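Gripper keeps skating over plastic card sleeves
Posted in Home Builds

Daithí Duggan
Two arms on one rail, built in a shared workshop with 60 opinions per visitor. Plain cards are fine. The sleeved card holder is my enemy: the fingers close, the plastic slides, and I go make tea.

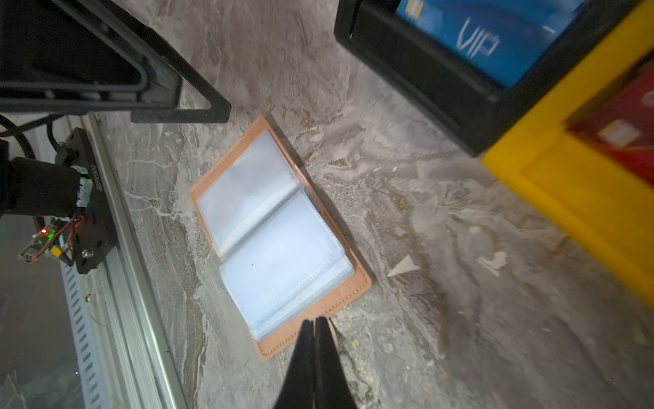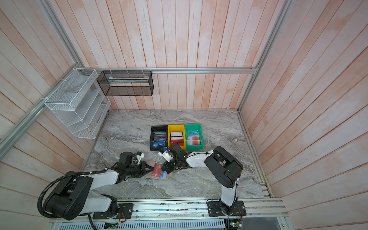

Tried a slower close and a harder squeeze. Any ideas short of a hammer?

rezaei_bench
Stop squeezing. Grab the leather edge and leave the sleeves alone. A strip of silicone tape on each finger helps too. Mine took 4 tries to stick properly.

primik
have you tried a hammer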